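Wednesday, August. Workshop notebook, bedding and soft goods bench (the bed in the end room, that is)

Started 9.15, late, the kettle having been commandeered by the Prolero people for a meeting about meetings.

Job today: the folding instructions for the Mernbridge guest packs. They want a bed that has been dressed by one person in under 9 minutes, with a dark cloth at the foot and the patterned blanket on top, and they want it written down so plainly that a new starter can do it from a card. I have read the 2022 card. It has a step that reads "arrange nicely". I have no further comment on the 2022 card.

Sheet and pillows: fine, as before. Nothing to learn there and I didn't learn it.

Blanket: the striped one with the animals. Demyd calls them reindeer and I have been calling them moose since the sample arrived, and we have agreed to write "animal" in anything that leaves the building. The trouble is that the blanket has a right way up and the striped parts give you very little help in finding it. I put it on, stood back feeling pleased, and had antlers pointing at the floor. Took it off, turned it, put it on again. For the card: find an animal first, then unfold. Do not go by the stripes.

Second trouble is that the bands show every bit of skew. A plain blanket can lie a hand's width off and be forgiven. With this one the stripes go off across the mattress like a road leaving town. Matvii suggested lining one band up with the mattress edge and ignoring everything else, which worked better than my method (tugging at each corner in turn and swearing at the fourth).

Dark cloth: tried three ways.

Folded in thirds, lengthways. Looks smart for as long as you don't touch it. The edge creeps up and you get a ridge.

Folded in half and half again. Too thick. Looks like something left behind by the previous guest.

Laid out in one layer and smoothed by hand. Needs the most room and shows a rumple if you so much as walk past, but it is the only one that doesn't look like luggage.
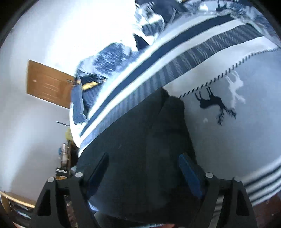
The ridge is the real enemy. You smooth it away from you and it turns up on the other side, and if you chase it there it comes back with a friend. What helped in the end was lifting the whole cloth by two corners and letting it drop, instead of pushing at it. Smoothing only moves the problem to the next parish. Lift, drop, one pass with the flat of the forearm, hands off. The hands off part needs to be in capitals on the card. I know my colleagues and I know myself.

Navy on navy: the cloth against the dark bands is hard to read in the afternoon, when the light in the end room goes flat. Twice I took the edge of a stripe for the edge of the cloth and lined up to the wrong one. Put the cloth against a pale part of the blanket wherever there's a choice. Demyd would like a cream cloth. Demyd is not the one who will be washing it.

Fluff: yes. The pale areas of the blanket pick it up. Lint roller is in the drawer marked Wasport, under the tape that was also supposed to be in a different drawer.

Washing: Hsieh's quote for the laundering came back at 704 for the first batch of 400 pieces. Matvii thinks that includes collection. I think Matvii is an optimist. Asked them to put it in writing.

Best time today 11 minutes, including one full turn of the blanket for upside-down animals. Without the turn I'd have been close. Matvii had a go before lunch and beat me, on a bed I had already straightened, which I have pointed out to him and am now pointing out to the notebook.

To do:
Rewrite step 4. Delete "arrange nicely".
Ask Mernbridge whether the animals should face the door or the pillow. Expect no reply until I've printed it the wrong way.
Sew a small tab at the head end so there's something to find in bad light.
Try the lift and drop with the cloth fresh from the dryer.
Get the kettle back.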